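# About Prumora

Prumora is an independent publisher of romance and family fiction. We bring out novels in series, usually set in one town or one household, and we stay with a series for as long as its author has something further to say about the people in it. Our books are sold in paperback and as e-books, through independent bookstores, through library suppliers and directly from our own website.

The company began as a reading circle attached to a used bookstore. Its members shared a preference for long series and a common complaint, namely that such series were often dropped by their publishers after the second or third volume. The first Prumora title was the fourth book in a sequence that had been left unfinished for several years. The author had the manuscript ready. The members paid for the editing and the first printing between them, and the copies were sold by mail to readers who had written in to ask what became of the younger sister.

We have grown since then, but the purpose of the company remains the same. A reader who begins one of our series should be able to finish it.

## What We Publish

Our list is divided into three imprints.

**Prumora** is the main imprint and carries contemporary romance. Most of these novels take place in small towns, farming communities and working harbors. We look for stories in which both of the central characters have occupations, relatives and obligations that matter to the plot. Secondary characters are of particular interest to us, as a good many of our later volumes are built on someone who appeared only briefly in an earlier one.

**Odoi** publishes historical romance and family sagas. Its editors work with authors who are willing to document their sources, and each Odoi title closes with a short note on the period. The note sets out which events in the novel are a matter of record and where the author has departed from them.

**Uker** is our reissue imprint. It returns out-of-print romance to circulation, with the text checked against the earliest edition we are able to obtain. Corrections are limited to plain errors of typesetting. Where an author is living, she or he is invited to contribute a new foreword and to approve the cover. Where rights have passed to an estate, we work with the estate directly.

We do not publish poetry, picture books, memoir or stand-alone thrillers. Authors of such work are asked not to submit it to us, however strong the romantic element may be.

## Our Editorial Standards

Every manuscript accepted by Prumora is read in full by two editors before a contract is signed. One of them reads the book as a newcomer would, without reference to the earlier volumes. The other is assigned to the series as a whole and reads for continuity - ages, birthdays, the layout of houses, the names of dogs. Continuity records are kept for each series from its first volume onward and are made available to the author at any time.

Developmental editing is followed by line editing, copyediting and two rounds of proofreading. Authors see the text at each stage. We do not alter an ending without the written consent of the author, and we do not ask for a sequel to be written toward a predetermined couple.

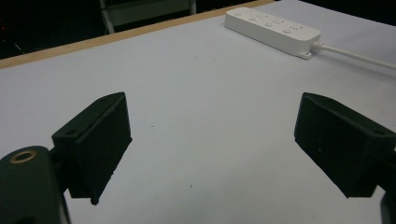 Authors are also consulted on jacket copy. Our practice is to describe the opening situation of a novel and to leave its later developments to the reader. Where a book contains material that some readers may find distressing, such as bereavement, illness or violence within a family, a note to that effect is printed on the copyright page and repeated on the website. The wording is agreed with the author before the book goes to press.

Series order is printed on the spine and on the title page of every volume. This was requested by librarians and has been our standard practice ever since. A full list of titles in reading order is also given at the back of each book, together with any novellas and the point at which they fall.

## Our Readers and Reviewers

Prumora maintains an advance reader program with nearly 400 members. Members receive electronic copies of forthcoming titles before publication and are invited, though not required, to post a review. No payment is made for reviews, and membership does not depend on a favorable opinion. A member who did not care for a book is as welcome to say so as one who did, and several of our longest-standing members are known to us chiefly through their objections.

Reviewers are asked to observe the following:

- State plainly in the review that an advance copy was received from the publisher.
- Refrain from quoting the advance text at length, as wording may change before publication.
- Hold reviews until the date given in the covering letter.
- Avoid disclosing the ending of any volume, including earlier volumes in the same series.

Applications from book bloggers, librarians, booksellers and members of reading groups are considered throughout the year. New blogs are eligible. We look at the care taken over existing reviews and give little weight to the size of the audience.

## The Jarkier Prize

Each October we award the Jarkier Prize for an unpublished first novel in the field of romance. The prize takes its name from the street on which the original bookstore stood. It carries an award of $2,000 and an offer of publication under the Prumora imprint, which the winner is free to decline.

Entries are read without the author's name attached. A shortlist of three is drawn up by our editors, and the final decision is made by a panel of outside readers that includes at least one bookseller and one public librarian. Every shortlisted author receives a written report on the manuscript. Past entrants have told us that the report was of use to them whether or not the book was later published, and we regard it as a principal part of the prize.

Employees of Prumora and members of their immediate families may not enter. Authors who have previously published shorter fiction, in print or online, remain eligible.

## Submissions

We accept submissions directly from authors as well as through agents. An initial submission should consist of the first 40 pages of the novel, a synopsis of the whole plot including its conclusion, and a short letter stating how the book stands in relation to any series. Complete manuscripts should be sent only at our request.

A submission concerning the middle volume of an existing series will be considered, provided that the author holds the rights to the earlier books or can show that they are available. In such cases the letter should set out the publication history in full. We have taken over a number of series in this way, and the negotiations are sometimes lengthy - authors should not announce a move until all parties have signed.

Decisions are communicated in writing. If a novel is declined at the first reading, the same novel may be submitted once more after substantial revision.

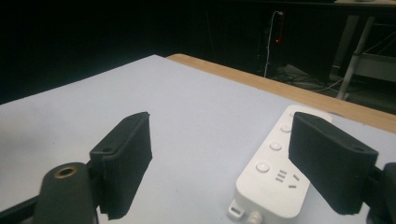 **Must the novels in a Prumora series be read in order?**

Each novel follows its own couple to a settled conclusion and can be read separately, although events from earlier volumes will be referred to. Readers who wish to avoid learning how those volumes ended should begin with the first. The Odoi family sagas are an exception and should be read in sequence.

**Can a reading group borrow copies?**

Reading groups may apply for a loan set through a participating library. Each set is accompanied by discussion questions prepared by the series editor. Groups are responsible for returning the set complete, and a replacement charge applies to missing copies.

**Are large-print editions available?**

Large print is offered for all Prumora titles and for most of the Odoi list. Uker reissues are produced in large print where the rights permit. Orders are placed in the same way as for the standard edition, and the price is the same.

## Booksellers, Libraries and Schools

Booksellers may order our titles on the usual trade terms, with returns accepted on all frontlist paperbacks. Shelf cards showing the reading order of each series are supplied without charge. Requests for author visits should be directed to the publicity office well ahead of the intended date, as many of our authors hold other employment.

Libraries are offered complete series at a reduced rate. When a single volume has been lost or damaged, we will replace it from stock at cost so that the set need not be broken, and we keep every volume of a current series in print for this purpose.

Teachers of creative writing may request permission to reproduce chapters for classroom use. Permission is ordinarily granted, subject to the agreement of the author.

## Ownership and Contact

Prumora is privately held by its employees and by a number of its founding members. It has no affiliation with any other publishing group. Royalty statements are issued twice a year, and authors have the right to have the accounts relating to their own books examined by an accountant of their choosing.

Inquiries about rights, permissions, submissions and advance copies should be sent to the relevant office by way of the contact form on this site. Letters to authors may be addressed in our care and are forwarded unopened.

Page last revised December 19, 2022.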